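Chapter 2
Learning from Demonstrations: Getting the Data Right

Before you start. You need the vocabulary from Chapter 1 (state, action, policy, episode). Maths is light here. Keep a notebook open.

Most beginners go straight to the model. Bigger network, longer training, same poor result. Poul Kvaran's group at Lasside did this too, and their first report on the Briem task says so plainly: 191 demonstrations, all recorded by one person, all with the cubes in much the same spots. The policy copied that person's habits very well. Move a cube a hand's width and it reached for bare table.

So, second attempt. Same task, fewer demonstrations, more spread. 43 start layouts drawn up beforehand, cubes turned as well as shifted, and either arm allowed to go first. We will use this version all through the chapter.

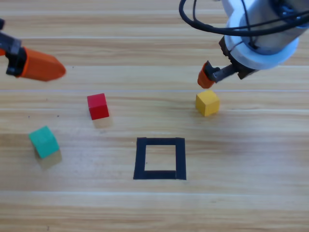 Figure 2.1 Two-arm cube task with the taped target square. The right fingertip is just above the yellow cube.

Look at the start layout as part of the method. Red and teal to the left, yellow well over to the right, each block set at an angle. An arm that has only ever seen cubes square-on will not have a grasp for these. The tape matters aswell: a fixed goal, easy to score by eye, in or out.

What changed in the results? Success on unseen layouts went up, and the gain held when the test was re-run at Trolville with other operators. Training time hardly moved. Section 2.3 has the tables, 2.4 the failures, wich are more use to you.

Key terms: coverage, start layout, operator bias, held-out test.

Warm-up task. Sketch 15 start layouts for three cubes and a square. Swap with a partner. Mark any two that are realy the same layout.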